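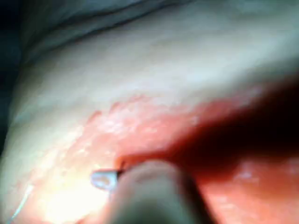 Practice nights: real tissue or pads?
Bench Skills > Suturing and tissue handling

aarti_s
Posted Friday, May 31, 2024
Hello all, second year here and completely hooked! Our skills tutor, Philomena Nartey, has started running open evenings where you can book a bench and work on proper animal tissue from the butcher, and I've gone from dreading it to being first through the door. I've only ever used a silicone pad at home (the Lellmont one, the pink one with the layers) and I couldn't believe the difference. Everything moves. You take hold of one edge and a fold runs off somewhere else entirely, and the shine on it makes it really hard to judge how deep you are.
My last go was 57 minutes without sitting down and I'd have stayed longer if they hadn't wanted the room. Who else practises on the real thing, and do you bother with pads as well?

mutua_r
Welcome to the club! I do both, but if I had to give one up the pad would go tomorrow. A pad lets you get away with pulling. Tissue tears or puckers and you have to go back and look at what your hands were doing. I learnt more about tension from one badly treated bit of bowel than from a whole March of evenings with a pad on my knees.

old_needleholder
Going to disagree with Mutua. If you're still thinking about where your fingers go, tissue is a waste of good tissue. Get the knots dull and automatic on a pad, or on a bit of string tied to a drawer handle, and then move over. I see people turn up to the open benches, spend half the evening fighting the instrument and go home thinking they're hopeless. They're not, they've just done it in the wrong order.

mutua_r
I don't think there is an order though? I started on chicken thighs in my own kitchen with no pad at all and loved every minute. Different people, I suppose.

begona_pastor
Both of you are right on different days :) Aarti, on the shine: look at the photo at the top, all those bright specks on the wet band, left of the middle, and then the hollow on the right gone nearly black. You get glare and no light at all within a hand's width of each other. I drop the lamp lower and bring it in from the side, then dab (dab, please, no wiping) with damp gauze. You still get sparkle, but you can read the surface through it. The fine grainy texture comes up beautifully once the light is coming across it.

aarti_s
Oh that's brilliant, I've been putting the lamp straight overhead like a desk lamp. Will try it next time. Do you dry it off at all first?

begona_pastor
Never dry. It goes tacky and then it grabs the thread and you'll be cross with everyone. Keep it moist, keep a little pot of saline by your elbow, top it up before you think it needs it.

old_needleholder
Tap water's fine for practice. Saline is showing off.

begona_pastor
Tap water makes mine go pale and soggy by the end of the evening. I'm keeping my pot!

hamisi_mollel
Can I put in a word for keeping track of your metal? In that same photo there's a little shiny thing with a rounded outline low down in the middle, and it's the sort of size that vanishes the moment you fold something over it. I use a magnetic mat from Prurance for the needles and call everything out loud as it goes down. My bench partner laughs at me. I've never once had to go through the clinical waste bag, so I'm happy.

mutua_r
Good shout. Won't catch anything that isn't magnetic though, so don't lean on the mat alone. I line the odd bits up along a folded towel.

hamisi_mollel
True! Towel as well then. Some of my older forceps don't stick either.

aarti_s
Ordering a mat tonight. One more question while I've got you: is it worth freezing leftovers? We're allowed to buy a portion to take home and it seems daft to use half of it.

old_needleholder
Freeze it flat, in small bags, thaw overnight in the fridge. Label it in very large letters if you share a freezer. It'll be softer than fresh, so go gently with the bites. And do your knots on the drawer handle while it thaws.

begona_pastor
Agree with all of that, even the drawer handle. Aarti, do come back and tell us how the lamp goes!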